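El viernes por la tarde, a eso de las cuatro y con la lluvia de noviembre pegando en los cristales, me dio por poner orden en la mesa. No en la casa entera, que una tiene sus límites. Solo en la mesa de madera clara, la que en teoría es para trabajar y en la práctica se traga todo lo que traigo en los bolsillos.

Empecé por las cosas de bádminton porque eran las que más me agobiaban. Llevo 3 meses jugando con Feng-yi Fu en el polideportivo y ya tengo más accesorios que puntos ganados (es verdad, podéis preguntarle). Muñequeras, un bote de volantes medio comido y, por supuesto, los grips. Me he enganchado a los de color rosa fuerte. El que salió ese día es de Yonex, rosa chillón, enrollado bien prieto con su banda negra con letras blancas y esa lengüeta blanca en la punta. Da hasta pena abrirlo.

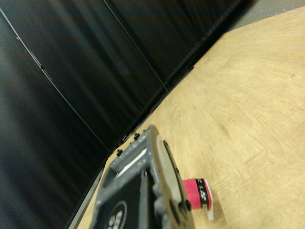

Antes ponía el grip de cualquier manera, empezando por donde me pillaba, y me quedaba un bulto espantoso justo donde apoya el pulgar. Feng-yi me enseñó a empezar desde abajo, tirando un poquito, montando cada vuelta sobre la anterior unos milímetros y sin prisa. La primera vez tardé 10 minutos y sudé más que en el partido. Ahora me sale decente, aunque con la cinta del final sigo peleándome: siempre se me pega a los dedos antes que al mango.

También he probado los de Pramitow, que me los regaló mi cuñado, y son agradables pero los noto finos. Se me gastaron enseguida. Si alguien tiene las manos grandes igual le van bien poniendo dos, uno encima de otro. A mí me deja la raqueta como un palo de escoba.

El caso es que decidí que todo lo de la raqueta se iba a una caja de galletas Böttcher que guardaba desde Navidad (¡sabía que serviría para algo!). Lo fui sacando a la mesa, mirando qué valía y qué no, y tiré dos muñequeras que ya no tenían elástico ni dignidad.

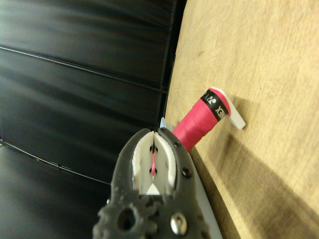

Y ya que tenía la caja abierta hice otra cosa que recomiendo mucho: apuntar con rotulador en la tapa lo que hay dentro. Parece una tontería, pero yo soy de las que compran un grip nuevo el mismo día del partido y encuentran otro tres semanas más tarde, en el cajón de los cubiertos. Ahora miro la tapa y listo. A ver lo que me dura el sistema - mi récord con estas cosas está en 4 semanas y fue con las especias.

Después le tocó el turno a lo de la arena del gato. Plulora, para quien llegue nuevo a este blog, es mi gata, tiene el carácter de una directora de banco y opina sobre todo. La bandeja de arena gris, con su borde celeste, cabe justo encima de la mesa, así que la subo para no dejarme los riñones agachada. Ya sé que a alguna le parecerá un horror. Luego friego la mesa a conciencia, tranquilas, y no se come en ella.

Lo mejor para la arena es una pala con agujeros de buen tamaño. Tuve una de ranuras finitas, comprada en Lurkirari cuando todavía tenían la tienda de abajo, y aquello era un suplicio: la arena no caía y yo venga a sacudir. La que tengo ahora es blanca, de plástico, con la rejilla de agujeros rectangulares, y va de maravilla. La meto hasta el fondo, levanto despacio, un par de meneos cortos y fuera. 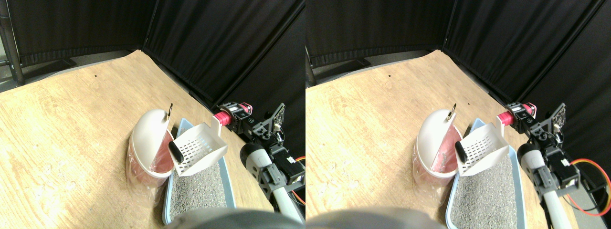 La pala blanca sobre la bandeja de arena, con el recipiente de capota blanca y base rojiza al lado.

Yo paso la pala dos veces al día, por la mañana y antes de acostarme, y cambio la arena completa cuando el olor me lo pide. Tengo una vecina que la cambia cada pocos días y otra que la estira hasta el infinito, así que supongo que cada casa es un mundo. Lo que sí noto es que con una capa generosa Plulora escarba más contenta y la pala no va rascando el plástico, un ruido que a mí me pone los dientes largos.

Me queda pendiente el cajón de los cables, que lo abrí, lo miré y lo volví a cerrar. Será para otra tarde de lluvia. Y si alguna sabe cómo rematar la cinta del grip sin pegarse los dedos, que me lo cuente en los comentarios, por favor, que el martes tengo partido.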